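Bench Assembler, Day Shift (Two Openings)
Gosimero, Clarnelix building

We put things together that hold other things still. Clamps, hold-downs, leveling feet, the sort of hardware you lean on every day of your life and never thank. If you have ever kicked a wobbly table and felt personally insulted by it, you may already have the right temperament.

Gosimero is looking for 2 people to join the assembly benches starting in May. The work is done by hand, mostly standing, at a bench that becomes yours after the first month, meaning you get to set the height and be smug about it. Hours are 7:00 a.m. to 3:30 p.m. with half an hour for lunch. We do stop at 3:30. The lights go off on a timer and the timer has no feelings.

What you would be doing

Most of the day is threaded rod. You run it through the collar, seat the foot, check that it turns freely, and set the finished piece down for inspection. Then you do it again. A settled assembler on the Mistik line finishes about 176 pieces a shift. We don't expect that from you in week one, or in week three. We do expect the pieces you finish to be right, and we would take a short tray of good ones over a tall tray of returns.

The Pruvost line is slower and fussier. It has more parts, a worse instruction sheet, and a small spring that goes wherever it likes. People either ask to be moved off Pruvost or refuse to leave it. You will get a turn on both before anyone asks which you prefer.

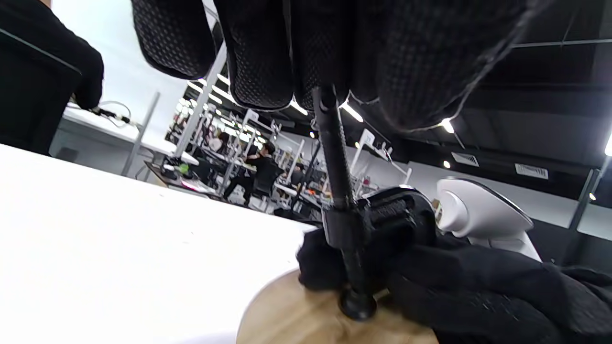 Gloves are supplied. Wear them. Thread is sharper than it looks, and the first aid cabinet is a long walk from everything. We stock small through extra large, and when a pair wears through at the fingertips you take a new pair and throw the old one out. Please don't nurse them along out of thrift. We bought the big box.

What we need from you

Steady hands and reasonable eyesight, glasses welcome. You should be able to lift a 40-pound tray from a cart to a bench without making a saga of it. You should be able to tell, by feel, when a thread is starting to cross, or be willing to learn it by ruining a few. Experience in a shop is nice. So is experience fixing bikes, sewing machines, church organs or your own plumbing, so long as the plumbing held.

You don't need a diploma. You do need to be able to read a drawing, and if you can't yet, there is a two-day course here, paid, with doughnuts of uneven quality.

What you get

$21.50 an hour to start, with a review after 90 days. Health and dental from the first of the month after you begin. Ten paid days off, plus the holidays. A locker, a parking space in the far lot, and a microwave with strong opinions about soup.

How to apply

Write to us or drop a letter at the Clarnelix front desk, marked Bench Assembler. One page is plenty. Tell us something you have put together and what went wrong with it. If nothing went wrong, tell us about the next one. Everyone we want to meet will be asked in for a one-hour bench trial, paid, in which you build a few pieces and we try not to hover.

We read everything, including the cover letters that are plainly addressed to some other company.

3 comments

torquewrench_414
Is the far lot still the gravel one? Asking on behalf of my suspension.

millside
Did the bench trial last year. It's fair, they do hover a little. Bring shoes you can stand in.

Pat R.
Would you consider part time, mornings only? I have put together a crib and a canoe. The canoe leaks.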